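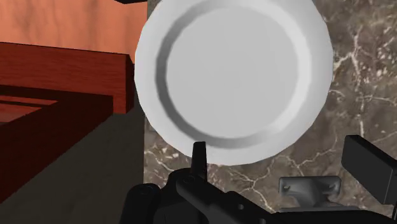
Minutes of the staff meeting on the dish return project
Dorholm central kitchen, Barham site
2 October 2020, staff room, start 14:15

Present: Kylie Prendergast (kitchen manager, chair), Wiremu Doolan (dish return, staff representative), the morning and afternoon dish return teams, one engineer from Kandetti. Minutes are written by the office.

1. Minutes of the last meeting
Accepted with one correction. Under item 4 it was written that the arm will be "operated" by the afternoon team. The right word is "supervised". The pay group for this is not yet decided, so the word is important.

2. Where the project stands
The engineer reported. Kandetti is still training the arm in the computer kitchen and there is no machine on our floor before December. Until now 3253 plate attempts were made in the simulation. She did not want to give one success number for all of them, because the early attempts were made with other settings. Kylie asked to receive the numbers for the last week separately, in writing. The engineer agreed.

The team asked why the computer kitchen does not look like our kitchen. The engineer answered that the kitchens are ready-made, and that our return counter will be drawn after the measuring visit. Wiremu said that our counter is steel and has a lip at the front, and that this should be known to them early.
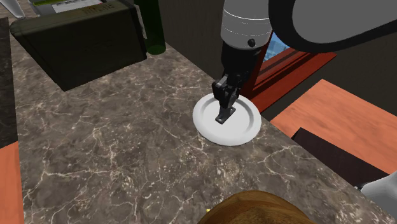
3. Work on the return counter
The team wanted to know which part of the job remains with people. According to the present plan the arm takes plates from the counter and puts them in the rack, and people do the scraping, the glasses, the cutlery and everything that comes back in a strange condition. Wiremu remarked that in the simulation the plate is lying flat and clean with no food on it, and the finger of the gripper comes down over the middle of it. With us the plates come back in piles, with napkins between them. Somebody must first separate them, and this is the part which hurts the wrists. He asked that the separating is counted as work in the new plan and not as "preparation". Kylie supports this and will write it in the task list.

It was also said that other objects stand on the counter in the simulation, and the team found this good. At lunch our counter is never free.

4. Staffing and shifts
At present two persons stand at the return counter during lunch, for 238 covers. Kylie confirmed that this stays so for the whole trial. After the trial she can not promise the same, and she said that she prefers to say it now. Nobody will be moved to the Kwofie building without a talk first. The afternoon team asked for this sentence in the minutes and it is hereby in the minutes.

Wiremu asked what happens with the breaks. When the arm stops, the person who supervises it has to stay near, and this can fall in the break time. There was a longer discussion. Result: if a break is interrupted by the machine, it starts again from the beginning. Kylie will check with payroll how to register this.

5. Training
Each member of the team gets a supervision course, on paid time. The first part is done on the computer, with the same simulation. Two colleagues do not feel comfortable with reading long English texts on a screen and asked for a printed version. Kandetti will deliver it. 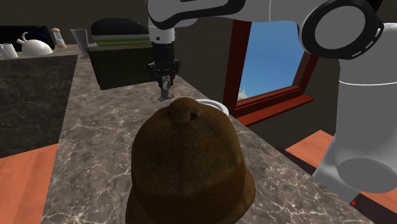

Who is allowed to stop the arm?
Every person who works at the return counter, at any moment, and without asking the shift leader first. The reason is written in the log book afterwards.

6. Safety and noise
The stop button must be reachable from both sides of the counter. The engineer takes this with her. The sound level of the arm is not known for our room. Wiremu asked for a measurement with the dishwasher running.

7. Any other business
Locker 89 has still a broken hinge. The floor mat in front of the glass washer is ordered.

Actions
Kandetti: numbers of the last week, printed course text, date for the measuring visit.
Kylie: task list with separating of plates, break rule with payroll.
Wiremu: photos and sizes of the steel counter to the engineer, before the visit.

The meeting was closed at 15:25. The next one takes place after the measuring visit, and the invitation will hang at the time clock.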